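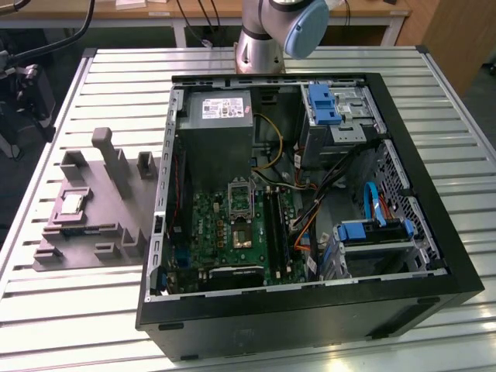

Vulldale, 8/6/24

Junar Bench Guide
Section 4: Setting up the processor task

This is the part of the Junar benchmark we get the most mail about, and it's our favourite too! The arm has to take a processor from the fixture board and seat it in an open socket inside a desktop tower. It sounds small. The pins forgive almost nothing, and the walls of the case leave the arm few ways in.

Set aside an afternoon the first time. After that it goes quickly.

4.1 Placing the tower

1. Unplug the tower and take off the side panel.
2. Lay it on its side on the slatted table, open side up, with the fixture board to the left of it.
3. Angle the case slightly. Square to the slats also works, but you'll need to redo the reach check in Section 3.
4. Tuck loose cables away from the socket. Leave the rest as they are — we want the policy to cope with a real case, wires and all.

Note: Any tower with a flip-open socket bracket will do. Results are only comparable between labs if you report the board model.

4.2 Loading the fixture

1. Flip the socket's metal bracket fully open and check that it stays there by itself.
2. Lift the processor out by its edges and set it in the rectangular recess on the left side of the fixture, metal top up.
3. Match the corner mark to the mark in the recess. A chip turned the wrong way will ruin the trial and maybe the socket.
4. Raise the arm to its park position behind the tower before you put your hands near the case.

CAUTION: Never touch the exposed pins. If one looks bent, stop and swap the board.

CAUTION: Keep the emergency stop within reach while the arm is powered, including when it's parked.

4.3 Running trials

1. Start the Jalton logger and wait for the ready tone.
2. Run 10 practice trials with the force limit at its lowest setting. Throw these out.
3. Run your scored trials. Reset the chip by hand after each one.
4. Mark a trial as seated only if the bracket closes without extra force.

Our own set has 3,269 trials, and 1,344 of them ended with the chip properly seated. We were thrilled with that! Most of the misses came in the last bit of travel, where the chip tilts and catches. Fumiko Oshima's fix was a slow spiral search on contact, and it's now the default in the Amano controller. Turn it off if you want to measure your own method against the plain baseline.

Note: Memory and drive tasks use the same tower position. See Section 5 before moving anything.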